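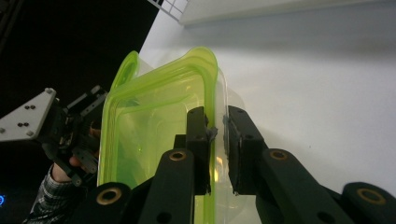

Why bother showing a robot a job by hand when you could write the instructions down?

Try writing them down. Most people give up at "grip it firmly, but not too firmly". A demonstration records the grip as it was done, wobbles included, and leaves the adjectives out of it.

Print this page | E-mail this page
Posted in July by Nazma Jayawardena
Filed under: Course Notes > Teaching by Demonstration

Handout 3: Hand-held grippers and remote control

Two ways in. With remote control you drive the arm from a distance and feel very little, so you squeeze too hard. With a hand-held gripper you feel more, and start showing off. Kimie Chiba marks down both.

For thin-walled tubs, put one finger inside the rim and one outside. Close slowly. If two grippers share the load, agree beforehand which one leads. Tubs are poor referees.

Keep your bad runs. The Trorkum set has 811 demonstrations, of which 601 were kept; the rest were binned for being untidy, and the robot duly learned nothing about untidiness. It met some in its first kitchen.

Coursework: 300 words on one failed grasp of your own. "The tub was faulty" has been tried.

Reading: Ebihara notes, part 3.

Print this page | E-mail this page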